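A November afternoon at the Torach basket works
14 comments · 37 shares

I had been meaning to go to the Torach open afternoon for years, and every November something came up (a cold, a burst pipe, my sister's birthday), so when Urmila Pandey rang and said she was driving over and had a spare seat, I had my coat on before she'd finished the sentence!

The works sits at the bottom of a steep lane, and you smell it before you see it, a sweet, muddy sort of smell from the willow soaking in the long tanks. Dorota Kozłowski met us at the gate and took our party round. She has been weaving there since she left school and talks with her hands the whole time, so you learn quite a bit just by watching her fingers. They cut 521 bundles this year, she told us, against 410 the year before, and she put it down to the wet spring.

We saw the sorting shed first, where the rods are stood in a barrel and drawn out by length, and then the boiling house, which was lovely and warm and where I'm afraid I dawdled. After that came the weaving room itself. Bartosz Bednarek was on the floor with a half-made log basket between his knees, and he let Urmila have a go at a row. Hers came out rather lopsided, but he was very kind about it and said his first one had ended up as a hat for the scarecrow.

Tea was in the old drying loft, up a stair I would not care to do in slippers. There was a caraway cake made by Réka Borbély from her grandmother's recipe, and I had two slices, and then a third which I shared with Urmila, or at any rate offered to.

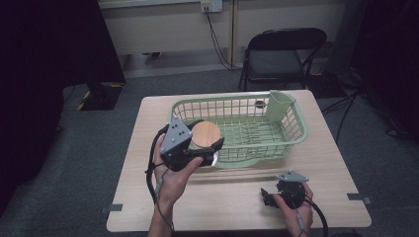

The shop is downstairs, by the way, and takes cards now. Prices are fair for the work in them. I came away with a round bread basket and a bundle of offcuts for the garden peas. Dorota said they'd had nearly 300 visitors by three o'clock, and the lane was certainly full of cars when we left, so do park at the top by the chapel and walk down if your knees allow it. Wear proper shoes, too, as the yard is all puddles by the tanks. Urmila has already put next year's visit on her calendar and says I'm to bring the flask.

14 comments · Share this post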